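3.2 Eating at the desk and the leftover pile

I got hooked on desk meals after reading my first batch of diaries from the Lornelwood flats (more than 300 pages, and I loved nearly all of them!). Shellfish came up again and again as the worst thing to clean up after, so I gave it its own section.
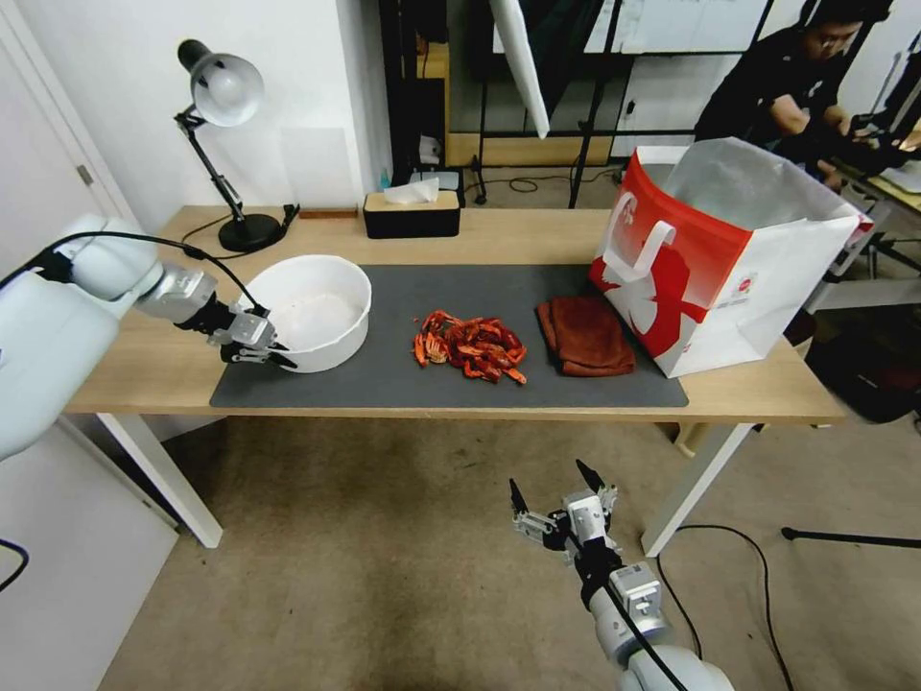
Figure 2. Crayfish on a desk mat, with a bowl, a folded towel and a paper bag.

What I like about a mat is that it gives the mess a border, and people in the diaries talked about it almost like a plate. Shells are awkward, though – claws hook onto legs, and whatever else was for dinner ends up in the same heap.

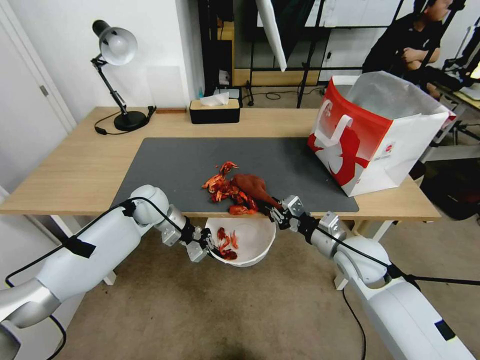

So I asked all 8 households what they reach for first, the bowl or the cloth. Most went for the bowl and left wiping for the end, and two wrote that they wipe as they go (I'm a wiper myself, so I was rooting for them).

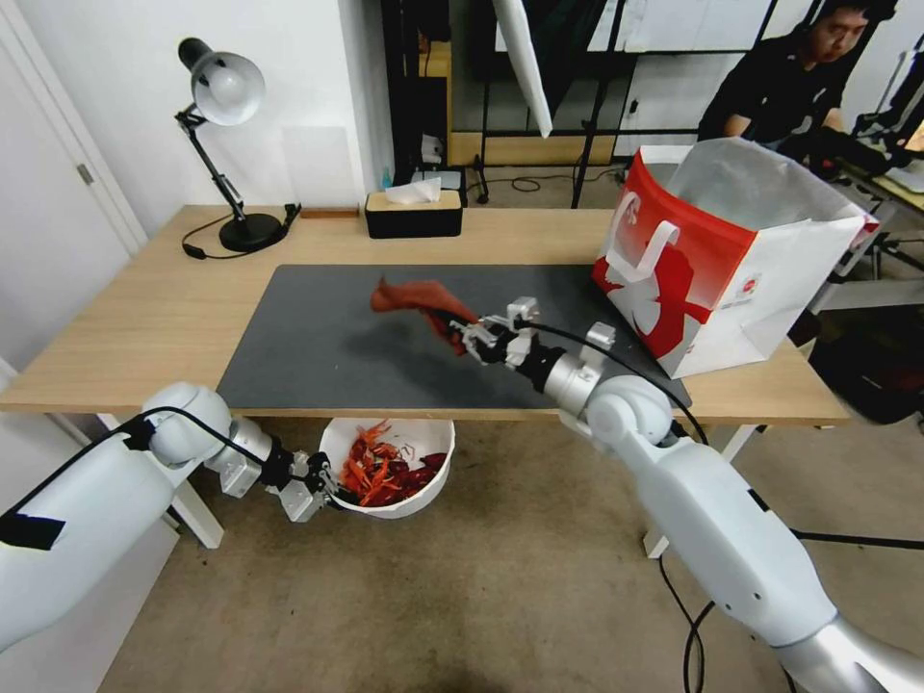
Khurram Sethi disagreed with me on reading a draft, saying that a cloth used too early just spreads the juice, and that I should have asked how long the smell stays in the room. I've added that to the July diaries.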